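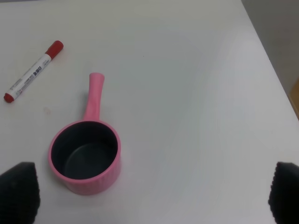 Skilelov Shared Workshop / Robot Arm Group mailing list

Hi Nuria and everybody,

So I put the new finger pads on Monday night and I love them! The bumpy side really bites. I'm practicing on the little pink saucepan and the red-capped marker for now (handle pointing away from the arm, because grabbing it by the rim is still a mess).

Nuria Cordero wrote:

> Did you drop the closing speed like we talked about? At 400 it was slamming shut and I was worried about the servo. Also, are the pads glued or screwed?

Yep, down to 40, and it's so much calmer. Pads are screwed, 3 mm, no glue. The left one still closes a hair before the right and I can't find out why... could be the linkage, could be my code. Can somebody look at it with me before I take the whole thing apart again?

I'm in after 5.

Maricruz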